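Prekthorpe's clock tower plan still doesn't add up 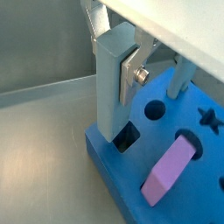
The city wants to move the old Fleltton clock from the rail yard to Market Square, and it wants us to believe the whole thing can be done in 46 weeks. I've read the proposal. It runs 100 pages, and five of them deal with money.

Ó Dálaigh, the design firm, calls the new tower "a front door for downtown." Fine. Downtown has a front door already, and it's the bus stop that would have to move to make room. Where does it go? The proposal says "a nearby location to be determined." Riders on the 20 line might like a little more than that.

Then there's the matter of who pays for upkeep. Stelteo has offered to cover construction in return for its name on the base. After that, the bill appears to land on the parks budget, the same budget that couldn't fix the fountain last July.

Albertina Lobo, who chairs the landmarks board, told me the clock "deserves to be seen." I agree with her. I'd also like to see a maintenance figure before the board votes, and so far my two requests for one have gone unanswered.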